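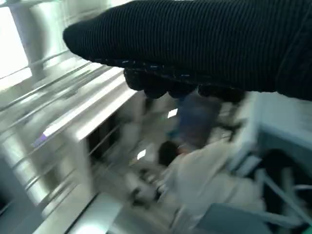
Stainless-steel shelving with the white ledge, window side.

From: Kgomotso Venter
To: Plesimar Building Users list
Subject: Re: Shelving by the window, storage arrangements from Saturday

Dear colleagues,

Thank you to those who replied to the notice sent to this list last week. Tobias Whitfield's message raises several points that apply to most users of the room, and I am therefore answering on the list. His message is quoted in the relevant parts.

Tobias Whitfield wrote:
> The notice asks us to clear the stainless-steel unit by Saturday, but it
> does not say whether the white ledge is included. Our group has used that
> ledge as a set-down surface for as long as we have had access to the room.
> If it is to be kept clear as well, we will need somewhere else to put trays
> while we are sorting.

The white ledge is included in the clearing on Saturday but will return to its present use afterward. It is a set-down surface and will remain one. Items may be left on it during a session. They may not be left on it overnight. Groups that need a surface for trays on Saturday itself may use the counter in Room 125, which has been reserved from 8 a.m. until the work is finished.

> Second, what is the compartment below the ledge for? The old Wonau
> inventory lists it as general storage, but people put things in there and
> forget them. It is dark and you cannot see to the back.

We agree that the present arrangement is unsatisfactory. The compartment will no longer be listed as general storage. It will be assigned to empty bins and spare lids only. Anything else found in it on Saturday will be moved to the holding table in Room 125, where it may be claimed for 2 weeks. Unclaimed items will then be offered to other groups on this list before disposal.

> Third, some of us hang things from the rails. Is that still permitted?

Light items on hooks are permitted on the rails. Please do not tie anything to them with string or tape, as the residue is difficult to remove from the metal. Hooks should be removed when they are not in use. The loading instructions supplied by Florkeo apply to the rails as well as to the shelves, and a copy is kept in the binder at the front desk.

> Last, our group would like to keep its sunlight-sensitive supplies away
> from the window. Could we trade places with someone?

Places may be exchanged by agreement between the two groups concerned. Please send the exchange to me in writing so that the shelf list can be corrected. The Lindgren group has already indicated that it would accept a place nearer the window, and Mr. Whitfield may wish to contact its members directly.

The procedure for Saturday is as follows. Each group should remove its own items before 9 a.m. The shelves, rails and ledge will then be wiped down and dried, and new labels will be fitted. Groups may return their items from 3 p.m. Please do not put anything back before the label for your section is in place. In March several sections were refilled early and the labels had to be redone.

Groups unable to send anyone on Saturday should notify the front desk at extension 691 no later than the evening before. Their items will be boxed, marked with the group name and placed in Room 125.

The revised shelf list will be posted to this list once the exchanges have been recorded.

Sincerely,

Kgomotso Venter
Facilities Coordination
Plesimar Building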